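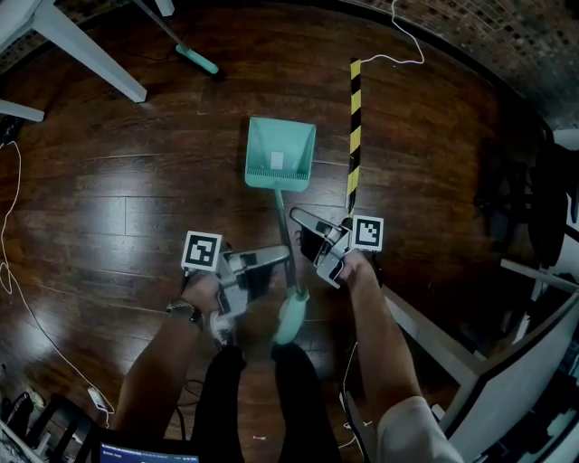
C'est quoi, une émission de téléréalité ?

Tu as sûrement déjà vu ça à la télé : des gens qui vivent ensemble dans une maison, qui cuisinent, qui se disputent, qui pleurent un peu. Pas des acteurs. Enfin, pas vraiment.

C'est « vrai » alors ?

Oui et non. Les gens existent, ils gardent leur prénom. Mais on les filme des heures et des heures, et à la fin on n'en garde qu'un petit bout. Prenons « Stitano », par exemple. Pour une saison : 3283 heures filmées. Toi, tu vois deux épisodes par semaine et c'est tout.

Le montage

C'est le métier de Dela Agbeko. Elle regarde, elle coupe, elle colle. Si elle met une grimace juste après une phrase méchante, on croit que la grimace répond à la phrase. Sauf que la grimace, c'était peut-être trois jours avant — à cause d'une soupe trop salée !

On ajoute aussi de la musique. Musique triste = on est triste. Essaye de couper le son, tu verra, ça change tout.

Comment on choisit les candidats ?

Ça s'appelle le casting. Quelque 500 personnes écrivent à l'émission, on en rencontre beaucoup, on en garde peu. On cherche des caractères très différents : un timide, une bavarde, un qui râle. Luuk Van Leeuwen, candidat en juin, était « le râleur ». Chez lui, à Nivevbridge, ses copains le trouvent plutot calme.

Et après ?

Parfois on devient célèbre. Les gens te reconnaissent dans la rue, commentent tes habits, ta coiffure. Pas toujours gentiment. Un candidat a une vraie vie et une vraie famille, il lit les messages — donc on réfléchit avant d'écrire.

Petits mots à retenir

Casting : le choix des candidats.
Rush : tout ce qu'on a filmé, avant de couper.
Voix off : quelqu'un qui parle mais qu'on ne voit pas.

Texte : Akua Amoah, 18 janvier 2024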